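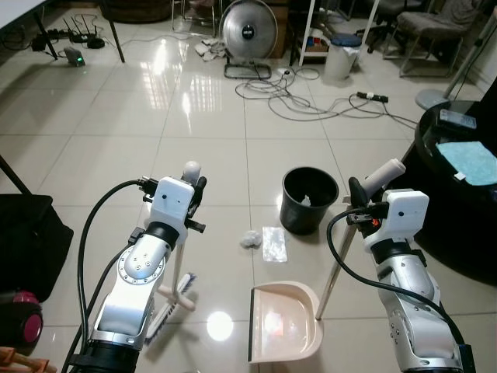

Pre-purchase check, sweeping unit, two arms
Site: Blackwood. Checked by: Kelechi Ojo

Arm cables, outer side - OK. Ask Feltel for the price of spares.
Gripper fingers - OK. Budget for 4 sets a year.
Floor leads - FIX. Cable covers, 80 dollars, on the September order. 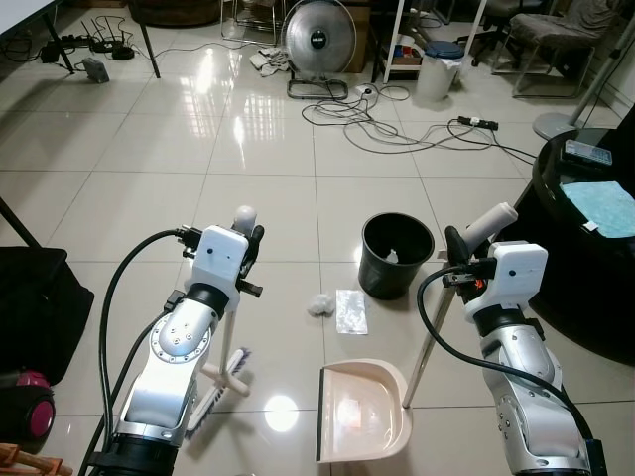
Power strips - FIX. Get them off the floor before a second unit is approved.
Brush and dustpan - OK. Standard items, no special order.
Service plan - OPEN. Quote is 600. Gus Mahmoud to confirm what it covers.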